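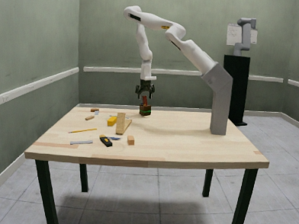
Stodideck Tabletop Station

Simulated workbench for recording robot demonstrations
From the workshop at Grornden

331 shares | 9 comments

If you have spent any length of time teaching a robot arm to pick things up and put them down, you know where the hours go. A little goes into the training, and a great deal goes into somebody sitting at a desk, guiding the arm through the same small job over and over, setting the blocks back, and guiding it through again. Stodideck is our simulated bench for exactly that part of the work. You get a table, an arm, a hand on the end of it and a drawer full of everyday odds and ends, and you get a recording setup that keeps up with you while you work (we have all lost a morning to one that didn't!).

We started on it for our own use, and for a good long while it was a folder of scripts that only ran on one computer and had to be coaxed awake after lunch. Friends at other labs kept asking for a copy, and after we had explained the coaxing often enough it seemed kinder to sit down and make it into something a person could install on their own. It has grown up a good deal since then, and we're fond of it.

What you are recording

Each session in Stodideck produces episodes. An episode is one try at one task, from the moment you press the start key until you press it again, and it holds the joint positions of the arm and fingers, the position and tilt of every object on the table, the commands you sent, and the views from whichever cameras you switched on. There is also a line for a plain sentence describing the task, such as "put the red piece on the dark block with the green band." Please do fill that line in. It is very easy to skip when you are tired, and you will be cross with yourself a month later.

You can mark an episode as good, as a miss, or as a rescue. A rescue is when the piece slipped or the hand came in crooked and you recovered without starting over. We keep those in a group of their own, and we'd encourage you to hang on to them. The first learning system we trained on nothing but tidy episodes did lovely work until a block was nudged, and then it just hovered there. Adding the rescues in helped it a lot with that, though you will want to try your own mix.

The table and the clutter

The bench scene that opens when you first run the program has a pale wood table, a white arm on a tall column at one side, and a dark multi-fingered hand. Most people begin with stacking. It is a humble job, but it asks for a careful approach, a steady grip and a clean release, and when it goes wrong you usually know why.

The clutter is there from the start as well, and that is deliberate. Desk things lie around among the blocks: a pencil, a utility knife, a plank leaning on an upright block. The learner has to find the piece you mean among a lot of pieces you don't, and it has to bring the arm across without sweeping the pencil onto the floor. If you would like a bare table for your first afternoon, there is a setting called Quiet Bench that clears away everything except the two objects named in the task. We use it for showing new people the controls.

The object library that comes with the station holds 63 pieces. Blocks and planks make up a good share of it, with hand tools, writing things and small kitchen things making up the rest. Every piece has a weight and a surface grip you can change, and you can bring in your own shapes too. Give a new shape a few test drops before you record with it. A shape with a sloppy outline will jitter on the tabletop or sink into it a little, and your fingers will be closing on something that isn't quite where it looks to be.

Shuffle, the part we would miss most

Between episodes you press one key and Shuffle lays the table out again. You choose how far each object may wander and how much it may turn, and you can pin any piece you want to stay put. Shuffle checks that nothing has landed inside anything else and that the arm can reach whatever the task asks it to reach, and then it hands the controls back to you.

We used to scatter the objects by hand, and looking back over those recordings you can tell who was sitting at the desk. One of us always put the cube near the front. Another liked everything lined up neatly with the table edge. A learning system picks up on that sort of thing far more eagerly than it picks up on what you wanted to teach it, so we handed the job to Shuffle and were glad to.

Wall color, floor and lighting can be shuffled too. Light is worth a special mention, as the shadow of the arm falls across the work in most layouts and its direction changes a good deal when the lamp moves. Start with small changes and widen them once you have a few good sets in hand.

Driving the arm

You can drive Stodideck with a keyboard, and we won't stop you, but your wrists will thank you for something better. Most of our customers use the Flusa hand controller, sold separately, which sits in the palm and reads the bend of each finger along with the position of the wrist. Multi-fingered hands are hard to steer with buttons. With the Flusa you curl your own fingers around nothing at all and the hand on the screen curls around the block, and after the first half hour you mostly stop thinking about it.

A few habits we pass along to everyone:

Settle your elbow on something before you start. Long reaches with a floating elbow give shaky paths, and the shake ends up in the recording.

Come down onto an object from a little way above it and pause a moment before closing the fingers. The pause gives the learner a clear change from traveling to grasping.

Open the fingers slowly over a stack. A quick release tends to flick the piece sideways.

Stop when you are bored. Bored driving looks different from fresh driving – you can see it in the playback – and a short, careful session is worth more to us than a long one.

Playback and trimming

The playback window lets you run any episode forward or back at whatever speed you like, and from any camera, including ones you had switched off while recording. Since the positions are stored, the views can be drawn again later. This has saved us more than once, when someone decided in the last week of a project that what they really needed was a view from over the shoulder of the arm.

Trimming is done with two sliders, one for each end. The original stays in the folder until you say otherwise. There is also a Twins view that lays episodes of the same task over each other as faint trails, so you can spot the one that wandered off and went around the wrong side of the plank. Have a look at it before you throw anything out, as the odd path is sometimes a perfectly good way around an obstacle.

Moving to a real arm

People ask us about this more than anything else, so here is our plain view. Recordings made in Stodideck are a good head start. They will not spare you from recording on your real bench. Contact between fingers and small objects is the weakest part of any simulator we have used, ours included, and a grip that holds on the screen may well slide on a real block with a bit of dust on it. Our own routine is to collect broadly in the simulator, train, and then add a smaller set from the real table with the same task sentences and the same camera placements. Matching the camera placements matters more than we first expected, and there is a page in the manual on measuring them with a tape and a bit of patience.

What comes with it

Stodideck program and license key, good for 2 computers
Bench scene, Quiet Bench setting and object library
Shuffle, Playback and Twins
Exporter for plain tables and video, plus the Santoro training kit
Printed manual, spiral bound so that it lies flat beside the keyboard
Email help from the people who wrote it

The Flusa controller, its charging stand and spare finger loops are listed on their own page.

Before you order

You will want a computer with a proper graphics card. It will run without one, but the picture lags behind your hand, and driving with a lag teaches you bad habits you then have to unlearn. The trial version has everything in it except the exporter, and we'd much prefer you spent a few evenings with that first and found out whether it suits the way you work.

The current release went up on Tue 19 May. It adds pinning to Shuffle and mends the trouble with thin flat objects sliding under the ruler. If you have an earlier version, your old episodes will open as they are, and your key carries over. Send us a note from the address you ordered with and we'll reply with the download link.

9 comments | Share this page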